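Cellbridge open day - who went?
Board: Home and Service Robots > Events and Visits
Page 1 of 1

tallgrass_joe
March 4, 2020
Saw the sign-up for the Cellbridge open day fill up in what felt like ten minutes and I was not fast enough. Anybody here get in? Mostly want to know about the clothes handling stuff. They've been talking up the Drindero project since September and all I've seen is a slide deck with arrows on it.

mendes_f
I was there. Writing this on the train so excuse typos.

Short version: worth the trip, too many people, coffee ran out. Check-in desk told me 200 places and they were all taken. Badge pickup took forever. Filipa Mendes became "Filip Mendez" on mine, close enough.

Morning was talks. Dirk Kohlhase did the overview, dry but clear. Then Raquel Henriques on the data side, which was the good one. Her point was that they stopped trying to script garment handling at all. People do the task by hand holding the same kind of gripper the arm would have, and the recordings go into training. She put the current set at 1,251 recorded tasks. Someone asked how many get thrown out and she said 278 had been dropped so far, mostly bad tracking. Liked that she just answered.

After lunch, small groups, demo with garments. Hand-held units, one for each hand, cable and all. Most of the questions in my group were about the fingers.

quietservo
Did you get to hold one? Weight? That's the thing for me. If it's heavy your motions go weird after half an hour and then the data is weird too.

mendes_f
Yes, got a few minutes with it. Lighter than I thought but front heavy. Trigger is stiff. My hand knew about it the next day. Olga Simões was running our group and said people switch off after 56 minutes, very exact number, didn't get a chance to ask where it came from.

Picture from the garment part, then more when I change trains. 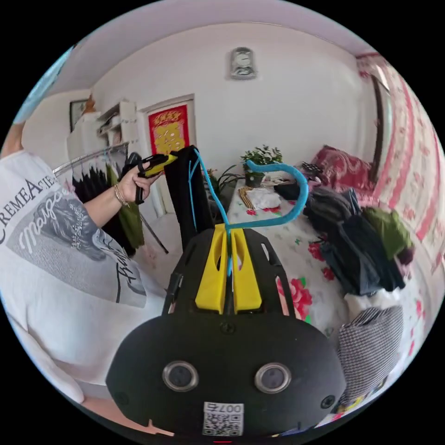 Yellow fingers up close, the second gripper in hand at left, clothes on the bed and the rail.

What you don't get until you try it is how little you feel. You squeeze, the jaws close, and you have no idea if you have one layer of cloth or three. You have to look. I grabbed the sleeve AND the front of a shirt twice and only noticed when I lifted it. Olga said that's fine, the recordings with a fumble and a recovery are useful too.

tallgrass_joe
Thanks, this is more than the deck had in it. Two flat jaws though? For cloth? I would have bet on something softer.

bram_tuinman
Two flat jaws are fine. Every gripper that ever left a lab is two flat jaws.

quietservo
Parallel jaws are fine for picking up. Not fine for finding an edge. Knits curl over, thin stuff slides. I spent most of a year on towels at work and towels are the EASY case.

bram_tuinman
And the edge finding is what the camera and the learning are for. You don't solve it in the fingertip.

quietservo
You solve some of it in the fingertip or you collect ten times the data. Pick one.

mendes_f
Slots in the fingers probably give a bit of bend? I'm guessing, did not ask. Raquel did say they tried three finger shapes before this round.

oldlathe
I was there too, different group, and I'm going to be the grump. I was underwhelmed. It's called a robot open day and what we mostly watched was people moving clothes with a tool. I can watch that at home. The arm demo was one station at the end of the hall and the line was so long I gave up.

mendes_f
Fair about the line. But they did say on the invite that it was data collection first, arm second.

oldlathe
The invite said "see Drindero in action". I have it in front of me.

mendes_f
ok yes it does say that. I read the second page.

rsimoes
Rui Simões here, I helped out on the day (Olga is my sister, so take me with salt). The line was our fault. We planned four slots for the arm and lost one to a controller that would not come back up. It ran fine in rehearsal, of course. Next time there will be two stations and a sign-up sheet.

On the fingers: quietservo has a point and we argue about it too. Stiffer fingers give cleaner recordings because you can tell open from closed. Softer ones hold fabric better. We went stiff for now.

quietservo
Appreciate the straight answer. How do you handle dark clothes? Black on black in a pile is awful for us, can't find a fold line to save your life.

rsimoes
Badly, some days. Black pants on black sweater, the person doing it can barely see the boundary and the camera sees less. We keep those in on purpose. If you only train on a red shirt on a white table you get a robot that can pick up a red shirt on a white table.

bram_tuinman
What did the arm do when it did run?

oldlathe
Couldn't tell you, see above.

mendes_f
I got in near the end. Shirt off a pile, onto a hook. Got it on the first go, dropped it on the second, third one hung by one shoulder and they counted it. I would not have counted it.

rsimoes
We count it if it stays up. I know. There's a stricter score too, wasn't on the screen that day.

oldlathe
Put the stricter one on the screen. That's my whole feedback form right there.

tallgrass_joe
Is there going to be another one? And is it always at the same place? Broramholm is a long haul for me.

rsimoes
Same place for the next one. We've been asked to bring a smaller version over to Brandão but nothing is settled, so don't book anyting. Hand tools and laptops travel easy. The arm doesn't.

quietservo
Would come to Brandão. Would bring towels.

rsimoes
Please do. Bring the bad ones.

mendes_f
Home now. One thing I forgot - they had a printout of the recording checklist on the table and let people take it. Both grippers switched on, cable clear of the wrist, wait for the beep, start. Also "say it out loud if you drop something", which I did, a lot. I'll scan it tomorow if there's interest.

tallgrass_joe
Interest.

bram_tuinman
Same, please scan it.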